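Okberg blog network adds paid home decor tier, and bloggers want to see the math

Jun 14, 2018

Clostari, the company behind the Okberg network of lifestyle and home blogs, says it will start charging its writers for what it calls "priority placement" on its front page. The plan is named Flirkora. It costs $24 a month, and the company promises it will help smaller blogs get noticed.

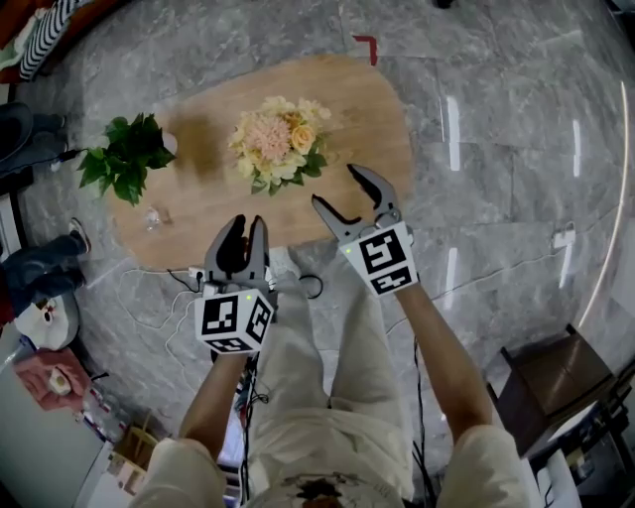
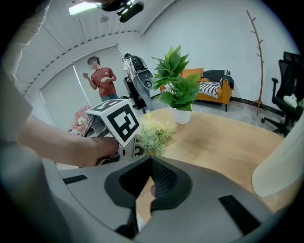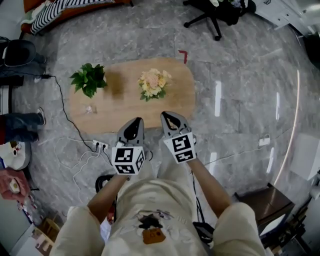 A light wooden table, from three viewpoints.

How much it will help is hard to say. Clostari's announcement mentions a trial that ran for 30 days and says the blogs taking part gained 2,582 new subscribers between them. It doesn't say how many blogs took part, how many subscribers they would have picked up anyway, or whether those readers ever came back. Asked for the missing numbers, spokesman Bernd Strobel said the company was "very encouraged by the early results" and would share more in December.

By then, anyone who signs up this month will have paid for half a year.

Okberg lists 336 blogs, most of them run by one person who posts a mix of recipes, room makeovers and monthly goal updates. Until now the front page has shown new posts in the order they went up. Under Flirkora, paying members get the top rows and everyone else moves down. Clostari calls this "a fairer way to discover great writing." It did not explain what was unfair about the old way.

Lanying Kong, who writes about small apartments and has been on the network from the start, said she won't be paying. "If all of us buy it, we're back where we were, minus the money," she said. "If only a few buy it, the front page turns into an ad."

Ida Seidel is more willing to give it a try. Her blog covers thrifted furniture, and her traffic has been flat all spring. "I've spent more than that on a lamp for one post," she said. She plans to cancel after two months if nothing changes, although the terms posted on the site say plans are billed for a minimum of three.

Strobel said the minimum was "standard." Westerberg, a rival network that tried a similar paid row, dropped it and hasn't said why. Its editor, Hooman Hassanpour, declined to comment.

Flirkora sign-ups are open now. Paid posts will carry a small gray label, according to the help page, but the sample front page Clostari sent out with its announcement doesn't show one.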